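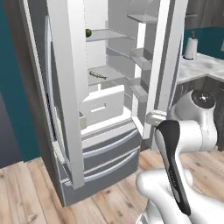 May, Kairys sim kitchen, teleop demos. Started 2 pm.

Plan was to get a decent batch of demos for two tasks before handing the rig over to Dalia: closing the fridge, and fetching a can from the island. Driving with the Liludel handset, sim on the Runari machine.

Fridge first. Both doors start open. Pulling the right door by its handle is slow but repeatable. What I can't do cleanly is let go at the end. If I open the fingers and back off in one move, the long finger drags on the handle and the door swings out again a few degrees. Switched to open, pause, then back off along the handle normal. Better. Recorded 29 attempts and kept 14. Most of the rejects were me stopping halfway through to look at the side view, and I don't want the policy learning to hesitate there.

Lucimara asked last week if we should push with the back of the gripper instead. Tried it twice. Quicker, but the contact model gets jumpy and the arm shudders. Left those out of the set and saved them under "push" in case she wants to look.

Fridge contents are left as they come (green fruit on the top shelf, the long green one on the shelf below). Haven't randomised them yet. Should do before the next batch, and the door angles as well.

Then the can task. Reset the base beside the island and found the handset yaw was flipped again -- same thing Dalia had on the Imow setup. Fix is to re-zero after every base move, before touching the clutch. Added it to the startup sheet.
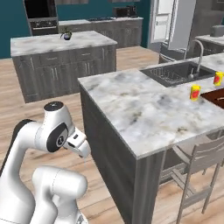

Gripper by the front corner of the near island, cans further along by the sink.

Coming in at countertop height is a bad habit. It looks tidy on the screen, but there's no clearance over the marble edge and I clipped the corner on 3 runs. Raise first, then cross, then come down on the near can. The faucet also hides part of the approach from the rear view, so keep the wrist view up full size.

No can demos kept today. Counting it as practice.

To do:
- randomise fridge items and door angles
- drop the handset translation gain, try half
- Dalia to check whether the pause at release survives the resampling -- I think the filter trims anything under 2 seconds
- ask Lucimara which can she wants as the target, near or far

Logs are in the shared folder under fridge_close and can_fetch. Colour settings on the wrist view are back to default.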